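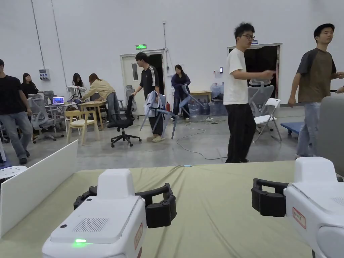 Main room during the furniture move, with two of the chairs being carried.

Moving office chairs and tables across a painted concrete floor
Posted in Workplace and Facilities - viewed 3164 times

Our organization is rearranging a large shared room on the ground floor of the Urnard building. The floor is gray concrete. We have mesh office chairs, several wooden tables, and a number of large water jugs to relocate. Staff have been carrying the chairs by hand. Please advise whether the chairs may be rolled instead, and whether the fire extinguisher currently standing on the floor by the door may remain there.
Tratero Office Services

Chairs on casters may be rolled over painted concrete provided the floor has been swept first. Grit caught in a caster will mark the paint. Any cable lying across the floor should be taken up before the move begins - a chair wheel will catch on it, and a person carrying a chair cannot see it. Tables should be lifted by two persons and never dragged. Remove laptops beforehand. Water jugs should go last, one at a time, and be kept upright.
With regard to the extinguisher, it should be hung on a bracket or placed in a floor stand, with the route to the exit kept clear. Your local fire authority can confirm the mounting height. We completed a similar move of 175 chairs in January and replaced 4 casters afterward.
Marquez Facilities Desk

We always carry ours. Rolling is noisy and the tenants below complained. Felt pads for the table legs are also recommended.
Plernon Hall Management

2 replies - 546 readers marked this page as helpful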